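Equipment Review: Tandus Folding Bookcase, Three-Shelf Model

Prepared for the Lending and Furnishings Office, Mercado Residence Halls

Purpose of this review

The Furnishings Office issues shelving to residents of the four Mercado halls at the start of each academic year. The current stock of fixed bookcases has reached the end of its service life, and a number of units were withdrawn in December after shelf pins failed under ordinary loads. The Office therefore obtained sample units of the Tandus folding bookcase and placed them in resident rooms and two staff offices for one full term. This review sets out the findings and makes a recommendation on purchase.

A competing product, the Wondel Stacking Case, was tested over the same period. It is mentioned where a comparison is useful, but it is not the main subject of this report.

Delivery and setup

The Tandus arrives flat in a single carton. The sides fold inward on long hinges, and the shelves drop into place once the sides are open. No tools are required. Residents who received no guidance were able to open the unit correctly, although several placed the middle shelf upside down on the first attempt. The two faces of that shelf are nearly identical, and a printed mark would prevent the error.

The carton uses a large amount of foam, which the halls cannot recycle. The supplier has been asked whether bulk orders can be shipped in cardboard alone. A reply had not been received when this review was completed.

The Wondel took longer to assemble and requires a small hex key. Keys were lost in both staff offices before the term ended.

Strength and stability

The manufacturer rates each shelf at 84 pounds. Staff loaded the test units with bound journals to that limit and left them for 3 weeks. The top and bottom shelves remained level. The middle shelf showed a slight bow, which did not recover fully after the load was removed. The Office considers this acceptable for student use but would not place the unit in a reading room or archive.

When empty, the bookcase is light enough for one person to move. This is convenient at the end of the year but raises a concern about tipping. A wall strap is included in the carton, and hall staff should fit it in every room at the time of issue. Residents should not be left to fit the strap themselves, as most of them did not do so during the trial. On carpet, the unit leans forward a little unless the rear feet are pressed down firmly.

Finish and appearance

The finish is a plain medium brown. It resisted cups, tape and adhesive hooks reasonably well. Candle wax, which is not permitted in the halls but was found on one unit, came away cleanly. Nail polish remover did not, and left a pale ring. Edges near the hinges began to wear by the middle of the term, and this wear will be the first visible sign of age.

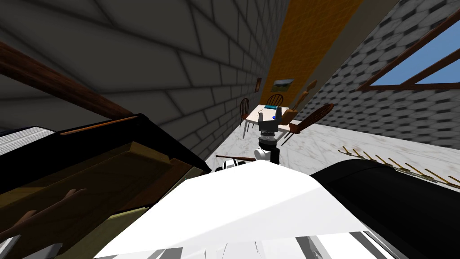 Residents were asked for their opinion of the bookcase at the close of the trial. Most described it as pleasant but plain. Several asked for a taller model, and a few would have preferred a closed back, as small paperbacks tend to slide through to the wall. The Wondel has a closed back and was preferred on that point alone.

Cost and supply

The Office has a budget of $2,000 for the first stage of replacement. The local distributor, Zaton, offers a reduced price on orders above $1,000 and will hold that price until the end of the following term. Spare hinges and shelves may be ordered separately. Spare straps may not, and this should be raised before a contract is signed. The warranty covers hinges and shelves but excludes the finish.

Storage costs also favor the Tandus. Folded units can be kept upright in the existing basement cages during the summer, whereas the Wondel must be taken apart or stored at full size.

Recommendation

The Office recommends the Tandus folding bookcase for general issue in resident rooms, subject to the following conditions.

Wall straps are to be fitted by hall staff at the time of issue.

The middle shelf is to be marked to show the correct face.

Reading rooms and staff offices are to keep their present fixed shelving until a stronger unit has been tested.

Hinges are to be inspected once each year when the units are folded for storage, and any unit with a loose hinge is to be set aside for repair.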